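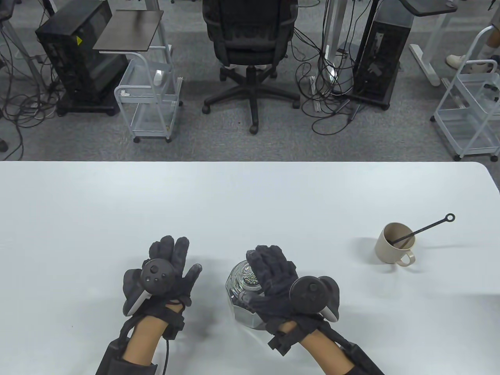 Re: [water-treatment] Softener regenerating too early, hardness leaking through

Date: June 19, 2021
List: water-treatment

> We have a small Ashour metered softener on the cold feed to the
> second-floor kitchen at Clolbridge. Incoming hardness is 300 mg/l as
> calcium carbonate. The display says 648 litres between regenerations
> but the unit runs a cycle every night regardless, and by mid-afternoon
> the test strip shows hard water at the tap again. Salt use has gone up
> since April. Film on the tea, white ring in pale mugs, scale in the
> kettle. Is the resin finished? The supplier wants to sell us a new
> vessel.

I would not buy a vessel yet. Two faults are mixed together in your message and the resin explains only one of them, possibly neither.

The nightly cycle is a controller matter. A metered head should count down from 648 and regenerate at the set hour once the reserve is reached. If it goes every night whatever the draw, either the override is set to one day or the head has lost its meter signal and fallen back to timed mode. Read the remaining-litres figure, run off a measured 10 litres into a bucket, and read it again. If the figure has not moved, the turbine is stuck or the lead is off. We had grit in the turbine at Follusska after the main was relaid, and the symptoms were the same as yours.

The afternoon hardness is a separate question. Freshly regenerated resin that gives hard water within hours has either not taken brine or is being bypassed. Check the brine first, as it costs nothing.

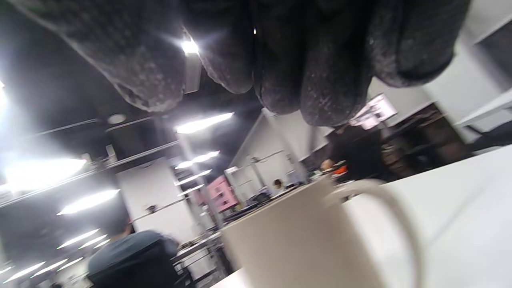
Brine side

Lift the lid and look for a salt bridge. Push a broom handle down through the salt; if it drops suddenly, you have found one. Break it up and leave the water to stand overnight before forcing a cycle. Then watch the draw. The level in the cabinet should fall steadily. If it stays put, clean the injector and its screen in warm water and do not enlarge the hole with a pin. An air leak on the brine line will do the same thing and is harder to see.

Higher salt use does not prove that brine is reaching the bed. If the cabinet overfills, the excess goes down the overflow and takes salt with it.

Bypass side

Close the bypass fully and test directly at the softener outlet, then at the tap. Soft at the outlet and hard at the tap means a cross connection, commonly a mixer with a failed check valve. Hard at both, with good brine draw, points to the riser tube O-ring. That is a cheap part, and a worn one passes raw water straight through the head.

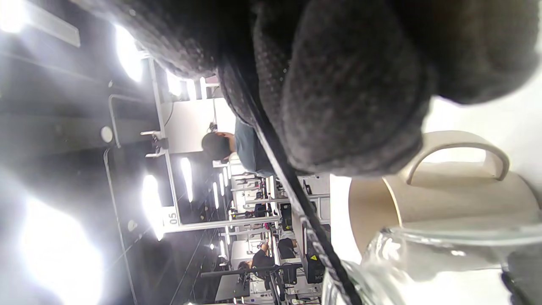
Kettle and crockery

Treat these as slow indicators only. Existing scale stays where it is after the water has been put right, so descale the kettle with citric acid once and start again from clean metal. Tea film depends on brewing strength as well as hardness. Use a drop-count kit for the measurements. Strips are too coarse near the bottom of the range, and ours disagree with each other within the same packet.

If all of that checks out, post the cycle times and the inlet pressure. The Ridex heads need at least 2 bar to draw properly. I do not have the figure for the Ashour, but it will be on the plate or in the back of the manual.

--
water-treatment mailing list
To unsubscribe, send a blank message with "unsubscribe" as the subject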